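Print this page | E-mail this page

Trays, bottles and table cloths: keeping a drinks table in order

Last updated 19 January 2020

A drinks table gets more wear than any other table in the house. If you put one out for a party, a club night or a long afternoon in the garden, you will know the state of it by the end. Most of the work can be saved by setting it up properly.

Start with the cloth. Plain white cotton is still the best choice, as it can go through a hot wash and you can see at once what needs treating. Shake it out of doors before you lay it. Let it hang a little further at the front than at the back, and pull it from the corners. If you pull from the middle of each side you get a ridge along the edge, and bottles never stand well on a ridge. A cloth that has been folded in a drawer since July will want ironing along the old creases, and a damp tea towel laid over the crease does the job quicker than steam.

Check for old marks while it is flat. Yellow spots on stored white cotton are usually something that was not rinsed out last time. Dab them with washing-up liquid and cold water, leave for 20 minutes, then wash as normal. Grey smudges tend to come from the undersides of things, trays mostly, so it is worth wiping those before they go down.

Put a tray under anything that drips. A red plastic one with a raised rim is cheap and light, and easy to find on a pale cloth.

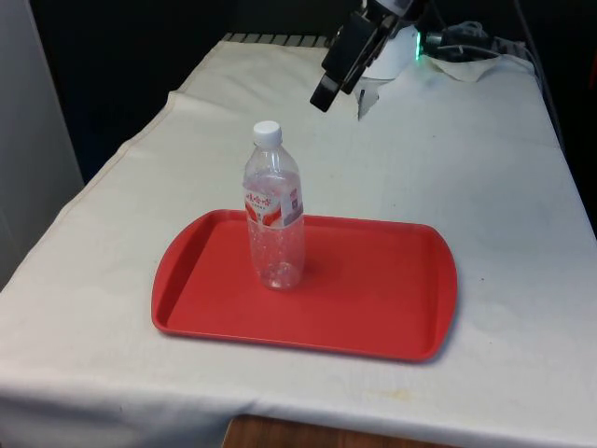
Metal trays look smarter but they are noisy, and they mark a cloth if any water gets underneath. I had two from Hademau that left a rust line on the first outing. Wooden ones swell at the joints if they are left standing in the wet. Plastic will scratch in time, and the scratches hold dirt, so use a soft cloth on it and keep the scouring pads for the pans.

To clean a plastic tray:

Rinse off crumbs and anything sticky under the tap.
Wash in warm water with a drop of washing-up liquid, going round the inside of the rim with an old toothbrush.
For tea or squash stains, spread a paste of bicarbonate of soda and water over the mark and wipe it off after a few minutes.
Stand it on its long side to dry. Trays stacked damp will stick together and smell.

Check the label before putting one in the dishwasher. Mine from Garrido came out with a bend in it and has rocked ever since - it now lives under the plant pots.

Small water bottles are the other thing that gets out of hand. A full one stands well enough, but a light one goes over at the slightest knock, and if the cap is loose you have a wet cloth. Screw caps back on straight after pouring, even on bottles you think are finished. Keep full and used ones apart, with the full ones at the back.

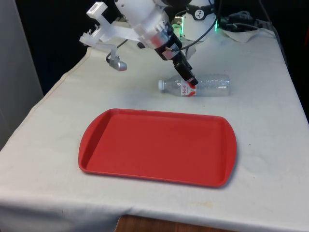 When you clear up, do the bottles first. Tip the last of the water on the garden or into the watering can. Squash the bottle flat from the base upwards and put the cap back on so it stays flat. Check your own council's rules on caps and labels, as they differ from place to place. If you want to keep a bottle for storing screws or dried beans, stand it upside down without its cap for a day or two so the drops inside can get out.

Labels come off most easily with a hairdryer on low. Warm the join, lift a corner with your thumbnail and pull slowly. Any glue left behind can be rubbed off with cooking oil and then washed.

Keep leads off the table if you can. If you need a lamp or a kettle nearby, run the lead down the back and never across the front, where it will catch on a sleeve and take the cloth with it.

Leave the cloth until last. Lift the tray straight up without sliding it, gather the cloth in from the four corners and carry it outside to shake. It should go in the wash the same day. 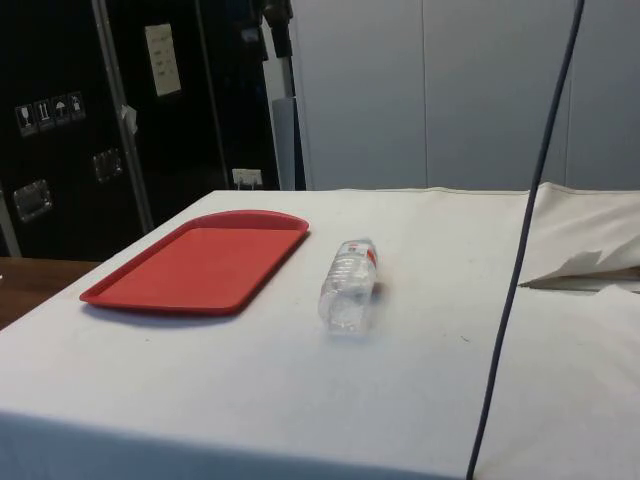 Vasilică Buzatu writes that a thin towel under the cloth stops bottles from tipping over and soaks up what does get spilt. An old flannelette sheet folded double works even better on a polished table, and it should be cut a little smaller than the top so that it does not show.

I have tried the sheet and it does help, though you need to smooth it well or the tray will not sit level. Clip-on weights from Flokitow or Midex are useful outdoors. Indoors I would not bother.

Contact us | Copyright Household Tips Pages | Back to top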